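Visit report: Lodance training ground open day

The ground has two grass fields and a covered stand with 900 seats.
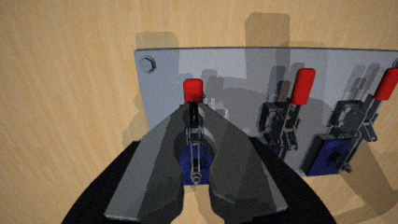
DORNGATE, 2022-07-01 – Gates opened to members before the under-19 session. Drills ran in blocks of 40 minutes.
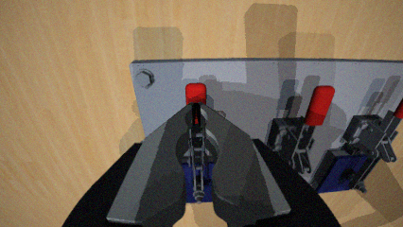
One member asked whether the second field would be ready for the qualifiers. The club expects to reseed it in October.

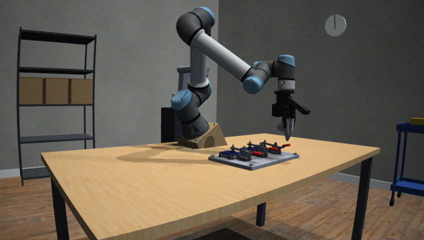
According to Hjaltadóttir, the youth squad will play 4 friendlies first – all away. 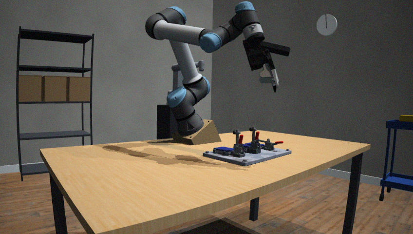 Getting there

Bus 5 stops at Brevier Road.

Last updated: October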